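Filed under: Student Work > Biblical Studies > Second Year Projects

Reading Ruth Aloud: A Project Report

When I started this project I had read the book of Ruth perhaps 19 times, always silently and always on my own, and I thought I knew it rather well. It is short, after all (four chapters, and you can get through it over a pot of tea), and it has such a friendly reputation that I suppose I had stopped paying it much attention. My tutor group at Ginell was asked to choose a book and find out what changes when it is heard and not just read, and I put my hand up for Ruth mostly out of fondness.

The plan was a simple one. I would read the whole book aloud to two groups, one at the Tully chapel and one at the Ronby day centre, and afterwards we would sit and talk for as long as people wished to stay. Between them the groups came to 30 listeners, many of whom had not heard the story since childhood, and a few of whom had never heard it at all. I used the same translation both times and tried not to act the parts, though I will admit that Naomi got a bit of a voice by the end!

I typed up the talk from both sessions, 2,975 words of it once the chatter over biscuits was taken out, and went through it with coloured pencils looking for the places where people kept coming back to the same verse. Most of what follows comes from those pages.
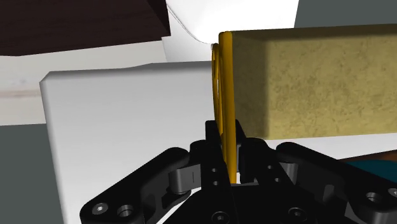

What the listeners noticed first

I had expected everybody to want to talk about "whither thou goest", and they did, but they got there by way of Naomi. In both groups the first thing raised was how bitter she is when she comes home to Bethlehem, and how she tells the women to call her Mara. One lady at Ronby said she had always been told Naomi was a model of patience, and she was quite pleased to find her complaining. When you hear the chapter in one go, the three funerals come so quickly that there is hardly time to breathe, and the complaint feels thoroughly earned.

Orpah also had her defenders. At Tully we spent a good part of the evening on her, and the feeling was that she weeps, she kisses her mother-in-law, and she does just what she has been asked to do. The text never scolds her for it. I had written "Orpah fails" in my notes the term before, and I have since crossed it out.

The threshing floor

Chapter 3 was harder. Both groups went rather quiet, and then somebody laughed, and then we had a very good conversation about risk. I brought in the Trerkivov study notes at this point, which set out the law on the kinsman-redeemer clearly, but I think I brought them in too early, and the talk became a bit of a lesson. If I did it again I would leave the notes in my bag until chapter 4, when the other kinsman turns up at the gate and people really do want to know what the sandal is for.

What I would change

I should have asked someone else to read for the second group, so that my own pauses were not shaping what people heard. I would also leave a longer gap before the closing family tree. Several people had begun putting their coats on by then and missed David's name altogether, and I had to read the last verses again by the door.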